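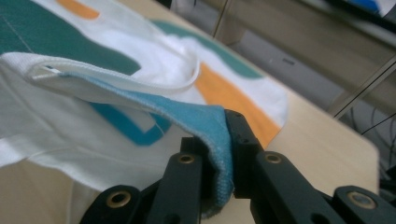

Section 4. Preparing and Packing the Cloth Bag

4.1 Scope

This section applies to the reusable cloth bags issued with the Clendeo pantry program at the Furnival site. It covers laying out the bag, checking the fabric and seams, opening the bag on a table, and placing packaged food inside. Washing is covered in Section 6. Requests for replacement bags are covered in Section 7.

Staff who prepare bags for the first time should read the whole section before starting. The steps are to be followed in the order given.

4.2 Before You Start

1. Choose a table with a smooth, level top. Wipe the surface and let it dry fully.

2. Remove pens, cutters, staples and other sharp items from the work area.

3. Wash and dry your hands.

4. Take one bag from the storage shelf. Open the shelf record and enter the bag number before unfolding the bag. The current series runs from 1297 upward, and the number is printed on the paper tag tied to the strap. Keep the tag with the record once it has been removed.

Note: Bags with lower numbers belong to the earlier Gindine series. They may still be used, but their straps are shorter and the adjustment described in Section 5 does not apply to them.

4.3 Laying Out and Checking the Fabric

1. Place the bag on the table with the printed side facing up. Let the cloth settle before smoothing it.

2. Take hold of one edge and lift it slightly. Move the rest of the cloth away from the edge of the table so that its weight does not pull on the part being held.

3. Turn back a short length of the edge and look at both faces of the fold. Check for missed stitches, open seams and loose threads.

4. Work along the edge in short lengths. Release each fold before taking up the next one.

Caution: Do not pull loose threads. A thread that looks free at one end may still be part of the seam. Trim it with blunt-tipped scissors, leaving a short end.

5. When an edge is doubled over, separate the layers with the fingertips and confirm that nothing is caught between them. Lint, crumbs and old price stickers are the items most often found in this position.
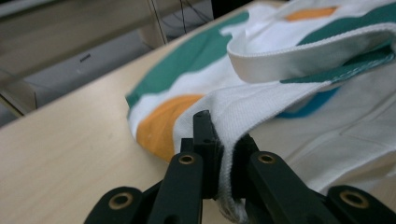
6. Smooth the cloth outward from the held edge, using the flat of the hand. Light creases may be left as they are. A deep crease that crosses a seam should be eased out by hand — ironing over the printed areas is not permitted.

7. Check the printed shapes for cracking or peeling. Minor wear does not affect use. If flakes of color come away on the hand, set the bag aside and mark the record "print."

8. Turn the bag over and repeat steps 2 through 6 on the other side.

Note: Small areas of fraying are acceptable where the seam beside them is sound. Any opening wide enough to admit a fingertip must be repaired before the bag is used for food. Refer doubtful cases to Hadiza Bako, Supplies Office.

4.4 Opening the Bag

1. Set the bag upright near the middle of the table, away from any cable opening in the tabletop.

2. Open the mouth with both hands and press the bottom corners outward from the inside. A cloth bag has no frame and will slump when empty.

3. Draw the strap clear of the mouth and lay it on the table. It must not hang over the edge, where it can be caught by a passing sleeve or cart.

4. Confirm that the strap is not twisted. If it is, turn it at its full length until it lies flat. Do not unpick the stitching at either end.

4.5 Placing Packaged Food

1. Confirm that every package is sealed, dry and within its printed date.

2. Place cans, jars and boxes first, with the heaviest item at the center of the base. The packed weight must not exceed the limit shown on the program sheet.

3. Lower each snack bag into place by its sides. Do not drop it in, and do not hold it by the top seal.

4. Stand snack bags upright with the product name facing outward. Recipients should be able to read the name without unpacking the bag.

5. Steady the cloth with one hand while the other guides the package. If the side of the bag folds inward, stop, draw the fabric back up around the package, and continue.

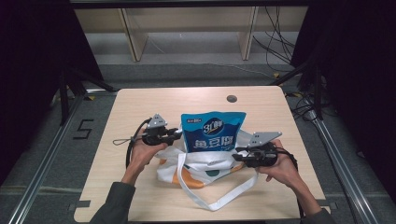 6. Fill any open space at the sides with smaller soft packages. Do not press down on sealed snack bags to make room.

7. Leave enough free cloth at the top for the mouth to be drawn together. If it cannot be, remove one item and begin a second bag.

Caution: Chilled and frozen foods must not be placed in an unlined cloth bag. Use the Faluvberg insulated liner and follow the instructions supplied with it.

4.6 Final Check and Record

1. Bring the strap up and lift the bag a short distance from the table. Listen for the sound of stitches giving way and watch the points where the strap is attached.

2. Lower the bag gently. If it leans, rearrange the heavier items and lift it again.

3. Enter the contents in the packing record and initial the line.

4. Move the bag to the collection shelf with the strap folded inside the mouth.

The packing record holds 26 lines to a page. Completed pages are to be passed to Arlo Ridgeway, Records, at the close of each packing session.

Section revised 2025-05-24. Replaces the April edition.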